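Villex to Close Silberg Cap Line and Move Finishing Work to Molluvell

Villex, the headwear manufacturer, will end cap production at its Silberg plant in December and transfer finishing and packing to its site in Molluvell, the company told staff in a written notice. Sewing of crown panels will pass to an outside contractor, Mockus, which already supplies the company with sweatbands and visor inserts.

The notice puts the number of affected positions at 50. Workers in the cutting room and on the two sewing lines will be offered either a transfer or a severance payment calculated on length of service. Office and design staff are not included and will remain in Silberg under the existing lease.

Plant manager Helju Avotiņš said the decision followed a review of order sizes. The Silberg lines were laid out for long runs of a single style, with one thread color and one closure type per shift. Most orders now come in at 600 pieces or fewer, often split across several closures and sizes, and each change requires the line to stop while guides, needles and thread are replaced.

"The machines are in good condition," Avotiņš said. "The layout is the problem. We spend too much of the shift on changeovers, and the building does not let us break the lines into smaller cells."

The Silberg building has a row of load-bearing columns down the center of the sewing hall, and compressed air and power are fed from the two long walls. Villex obtained a quote for moving the supply lines to the ceiling but did not proceed. The company declined to give the amount.

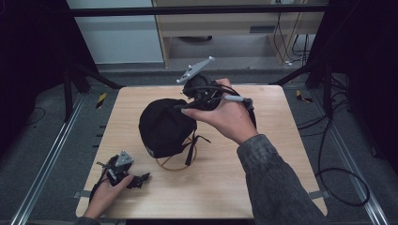 Under the new arrangement, Mockus will cut and join the panels, attach the visor and sew in the sweatband. Semi-finished caps will then be shipped to Molluvell for closures, top buttons, embroidery, steaming and inspection. Villex said this order of work allows it to hold a stock of plain caps and add the customer-specific parts last, which shortens the time between order and delivery. It expects to ship repeat orders in eight working days once the system is running.

The change also affects how caps are packed. Silberg nested finished caps in stacks with a paper form in each crown. For the transfer between Mockus and Molluvell, the semi-finished caps will travel in divided cartons without forms and will be shaped on a heated block after the closure is attached. Villex said trial shipments showed some creasing at the front seam, most of which came out during steaming. Structured styles with a stiff front panel were affected more than soft ones, and those styles will continue to be packed with forms for now.

Employee representatives have asked for two changes to the plan. The first is a later closing date for the cutting room, where several workers are close to retirement age. The second concerns the transfer offer. Molluvell is about 50 miles from Silberg and has no direct bus connection that matches the start of the early shift at 6 a.m. Representatives want either a company shuttle or a later start for transferred staff. Villex said it is studying both requests and will respond in writing.

Sewing machines at Silberg will be divided between the two sites. Mockus will take over the visor stitching units and the panel seamers - these are being leased, with an option to buy - while the embroidery heads go to Molluvell. Older lockstitch machines will be sold through a dealer. The steam boiler will stay with the building.

Customers with open orders have been told to expect delivery on the original dates. New orders placed after the end of October will be routed through the new system, and Villex has asked buyers to confirm closure type and size range at the time of ordering. Changes to closures had previously been accepted up to the start of sewing. Under the new schedule they can be made until the semi-finished caps are released from stock.

The owner of the Silberg building has not announced plans for the sewing hall. The lease on that part of the property ends two months after production stops, and Villex must remove its floor fixings and seal the air lines before handing it back.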